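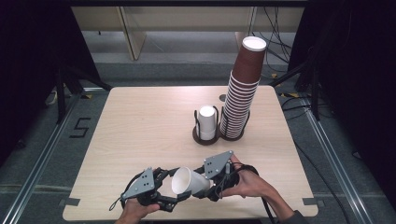
Chapter 5
Who Owns the Company? Shares, Stakes and Control

Suppose that you and a few friends decide to start a small water company, and that between you there is enough money to lay the first stretch of pipe. Somebody has to decide who owns what. You could write it all out in a long letter and have everyone sign it, and people did run businesses that way for a very long time, but sooner or later one of the friends wants to move away, or needs cash for a house, and the letter has to be written all over again. A share is a much handier way of doing the same job. It cuts ownership into small equal pieces that can be counted, passed on, and sold.

Let us call our company Skisbridge Water, and let us say it begins life with 1,000 shares. If you hold 300 of them, you own 30 percent of the company. Notice that you don't own 30 percent of the pipes, or a particular pump that you could go and unbolt one evening and carry home! The company owns the pipes and the pump. You own a piece of the company, and students who keep those two ideas apart from the start will find the rest of this chapter a good deal easier going.

Search this book Enter a word or phrase Go

What does your piece get you? Usually a vote for each share at the yearly meeting, which Skisbridge holds in June, and a slice of any profit the directors choose to pay out. That payment is called a dividend. If the company pays out $921 in all, your 300 shares bring you $276.30, and the rest goes to the other owners in the same proportion. In a lean year the directors may pay nothing, and you will simply have to be patient (or grumble at the meeting, as plenty of shareholders do).

Control is a slightly different matter. Imagine that a larger firm, Trundov, holds 510 shares in Skisbridge. With just over half of the votes, it can normally win any question settled by a simple majority, including who sits on the board. We say that Trundov has a controlling stake. Now imagine that it sells 160 of those shares to an investment fund named Stanon. Trundov is down to 35 percent, and you might expect its days in charge to be over. Perhaps they are, but it depends on who holds the other shares and whether they bother to vote. If most of them belong to people with a handful apiece who never come to meetings, 35 percent may still be plenty to carry the day.

We will come back to Trundov and Stanon in Section 5.2, where a third buyer, Tse, makes an offer for the whole company and the small owners have to decide what their shares are worth to them.

Before you read on, get out your notes on percentages from the last chapter and keep them beside you. Section 5.1 begins with the company's register of shareholders and shows how a sale is entered in it.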